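January
By the Arriaga student robotics club

Our club has used the Brernolier hand kit for one semester now, and I promised the other schools in the Idemgate league to write down what we think of it. The kit is a pair of robotic hands with wrist cameras and the control software, which is called Fasten. We put the hands on the two arms we already had. Assembly took us 22 hours, and the manual is only 54 pages, so please plan some evenings for it.

The hands are well made. The fingers have white joint brackets and rounded black tips, and in 7 weeks of practice we did not break one.

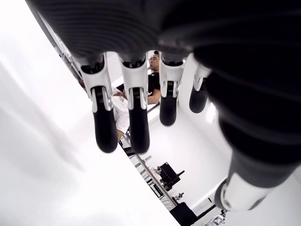
Fingers and thumb from the wrist camera, during a club session.

The camera gives a wide view, but the thumb is very close to the lens and it stays blurred. For fine work we prefer the head camera.

Our task for the competition is simple to explain: pick up a Rubik's cube with the right hand and bring it over a round tray. The left hand should be open and ready to receive it. We start with one fingertip on top of the cube to check the height. 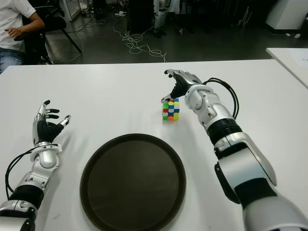 SOFTWARE AND CONTROL

Fasten is the weaker part. The menus are clear, but the settings for grip force are hidden too deep, and after each restart we must load them again. The delay between the operator and the fingers is small – a new student can learn to hold the cube in one afternoon. Turning the wrist with the cube in the fingers needs more patience. 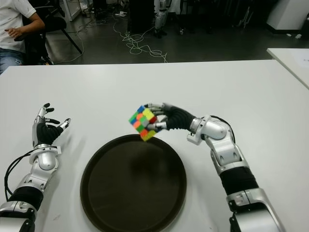
I also want to mention the cables. They come out at the wrist in a big loop, and I would like a shorter set in the box. The price is 390 for the spare finger set, and for a school club this is a lot. I give the kit four stars from five, and we will keep it for next season.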